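July 2024

Back on the bowls again today, and my wrists know all about it. I'd got it into my head that a week of folding tea towels had toughened me up, but stacking crockery uses some completely different set of muscles and I've been holding my mug with both hands all evening like somebody's gran.

So, the target for this round is 1,088 good goes, split between Tetsuya and me, and we've got until the end of the month. A go is only a go if you start from a still position, do the job in one smooth run and finish still. If you scratch your nose halfway through, it's gone. If you drop one side before the other, gone too. I lost four in a row before lunch to a sneeze, a phone, a van reversing outside and then plain old sulking about the first three.

The kitchen is Arnulfo's pick for this stretch. He says the Porkska people (it's their arm that has to learn all this in the end) don't want another bare white bench, they want a place with stuff in it, bottles and jars and a cloth that wrinkles. Fair enough! I like it much better than the bench. I do keep wanting to tidy up, though, and I'm under strict orders not to. Tetsuya told me off for straightening the tablecloth between goes. He was right, but he needn't have enjoyed it so much.

What I hadn't expected, when I moved over from driving the arm by remote, is how much nicer it is to have the grippers in my own hands. In June I was doing everything through the Yordanov sticks, with that tiny lag, and every bowl felt as if I was picking it up in oven gloves from the next room. With the hand-held pair you just reach. My elbows do what elbows do and the recording picks up the lot. The trouble is that I'm too quick. Arnulfo played one of mine back to me and said, very kindly, that the arm would throw that bowl at somebody. Slow down, come in square, wait, close, wait, lift. I've started humming to keep my speed down and now I've had the same hymn in my head since ten o'clock.
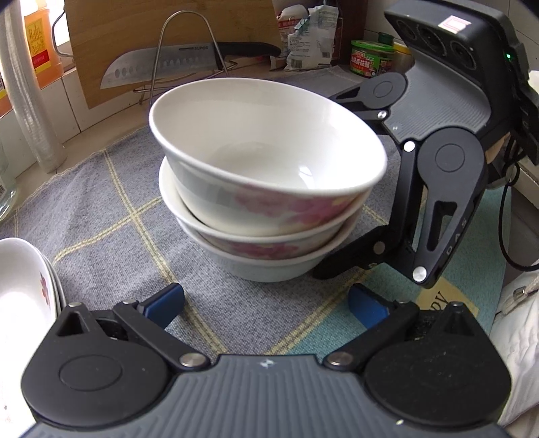 Both grippers up and the three bowls waiting, top one tilted my way.

The tilted ones are the swines. When a bowl sits flat you can come at the rim from nearly any side and the rubber tips take hold. When it's tipped you have to guess which bit of the rim is going to carry the weight, and if you guess wrong it swings and you end up chasing it, and Arnulfo doesn't want chasing in the set. Well, he wants a little. He has a separate pile for what he calls recoveries, 200 of them, where you fumble it and then put it right. I offered to fill that pile single-handed by teatime.

Tetsuya's trick is to use the left gripper as a sort of fence, hardly touching, and do all the real work with the right. I tried it the other way about, being left-handed, and felt very clever for six goes, then looked back through them and my left had blocked the view on every single one. So it's his way from now on. I've written FENCE on the back of my hand in biro.

We stopped at half four to copy everything over, and the Ustotano box was in one of its moods. It took 2 restarts. While it thought about its life we had the last of the ginger biscuits and argued over whether the plate job should come next or the jar lids. I want lids, he wants plates. Arnulfo, without looking up, said cutlery, so that's that.

Must remember: charge both handles overnight, ask about a lower table, buy plasters. And ring Mum, who still thinks I work in catering.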